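The Slow Comeback of the Mended Glove

By Rhona Aitken
September 18, 2020

My grandmother kept a biscuit tin of single gloves on top of her wardrobe. There must have been a dozen left hands in there, waiting for right hands that were never coming home. As a kid I thought this was the saddest collection in the world. Now I think she was on to something, and I have spent a good part of this year finding out how many people agree with me.

Gloves are having a moment with menders. Socks had theirs a while back, and so did jeans, with all those lovely white stitches over the knee. Gloves took longer, and you can see why. They are fiddly! A glove has more seams for its size than almost anything else you wear, most of them are in places you can't get a needle into without turning the whole thing inside out, and the fingertips wear through exactly where you need to feel what you are doing.

I started, as most people do, with a hole. It was in the index finger of a wool pair I had worn for years, right at the tip, and I closed it the way my mother closed the Thanksgiving turkey, by pulling everything together and hoping. The result was a hard little knot that pressed on my nail every time I picked up my keys. I wore it like that for a week and then went looking for help.

Help came from Marjatta Ahonen, who has been teaching glove repair in the back of a yarn shop called Latier for 16 years. Her classes are small and very quiet for the first hour. You bring one glove, a spoon and a lamp if you have one. The spoon goes inside the finger, handle first, and gives you something curved to darn over. I had seen darning mushrooms and darning eggs, and I own a plastic one shaped like a pear, but nothing I had tried fit inside a finger half as well as the handle of an old teaspoon.

"Go back into the good fabric," she kept telling us, walking behind our chairs. "Farther. Farther than that." Everybody starts a darn too close to the hole, it seems. The edge looks solid, but the yarn there is already thin, and a new patch anchored to thin yarn pulls away in a few weeks. She had us begin four or five rows out, and my second try at that same fingertip is still holding as I write this.

Fabric gloves ask for something different. You aren't rebuilding a knitted loop, so a darn can sit on top like a scab. Marjatta likes a ladder stitch for split seams, worked from the outside with a thread that is a shade darker than the cloth, and she waxes the thread first. Black is the hardest color to work on, especially in the evening, and she tells everyone to lay a black glove on something pale and get the light coming from one side.

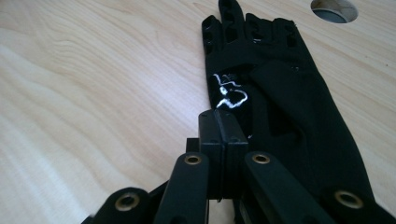

Black fabric on blond wood, with the light coming from the left.

The side light was news to me and it changed everything. With a lamp straight overhead, a black seam is just black. Swing the lamp low and every stitch throws a tiny shadow, and you can follow the original line right up to the spot where it gave way. I now do this for navy coats and dark socks too, and I have stopped poking myself quite so often.

Leather is another world, and for that I went to see Hervé Huet. He trained as a cutter and now works alone at Maillard, a two-room workshop that smells of beeswax and strong coffee. He fixes driving gloves, ski gloves, opera gloves, gloves that dogs have eaten. He loves the dog ones best. A chewed thumb, he told me, is a whole new thumb, and a whole new thumb is a pleasant afternoon!

What struck me at his bench was how little he pulls. I had always imagined leather sewing as a strong man's job, all awls and grunting. Hervé uses a fine three-sided needle and barely tightens the stitch at all, letting the two edges lie against each other. If you pull, the hole becomes a slot, and if it becomes a slot you have torn the leather along a dotted line that you made yourself. He showed me a pair where a well-meaning owner had done just that with upholstery thread. He had saved them with a strip of kidskin narrower than a shoelace, and you would need to be told where to look.

He charges 20 dollars for a simple seam, and plenty of people still hesitate, he says, since the gloves may not have cost much more than that. I understand it. I also think the sum leaves out the breaking in. A glove that has been worn for three winters knows your knuckles. The new pair will be stiff until spring, and then you will put it away.

Then there is the matter of the lost ones. Colette Hamel runs a swap called Nalex, and her idea is so simple that I laughed out loud when she explained it. You mail in your single glove. She sorts by hand, size, color and weight, and when two strangers' gloves come close enough to pass for a pair, she sends them to whoever has been waiting longest. She has made 1,000 matches so far. Some are near perfect. Others are what she calls cousins – same family, different chin – and people seem to like those even more.

The busy season starts in November, when everyone digs into last year's coat pockets and comes up one short. Colette already has shoeboxes stacked to the windowsill, and far too many lefts. Right gloves get pulled off to find a ticket or answer a phone, and so right gloves get dropped. If you have a spare right, size medium, she would love to hear from you.

I asked readers of our newsletter last month whether they would wear a visible mend on a good pair of gloves, bright thread and all, or whether they wanted it hidden. The mail has been wonderful, and divided.
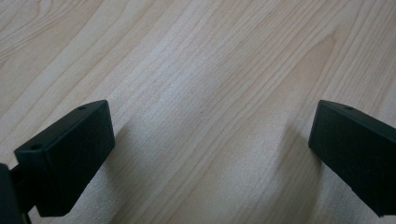 Hidden every time for me, writes Bjarke Ásgeirsdóttir. I spent two evenings matching gray wool for my father's gloves, and when I gave them back he turned them over and over and couldn't find the place. I wouldn't trade that for all the orange thread in the shop.

I go the other way, and my fingertip is now a cheerful mustard yellow. Still, I read that letter twice, and then I went up to the closet and found the tin. There is a brown leather left in there, lined, with a split along the little finger. It goes to Hervé next week.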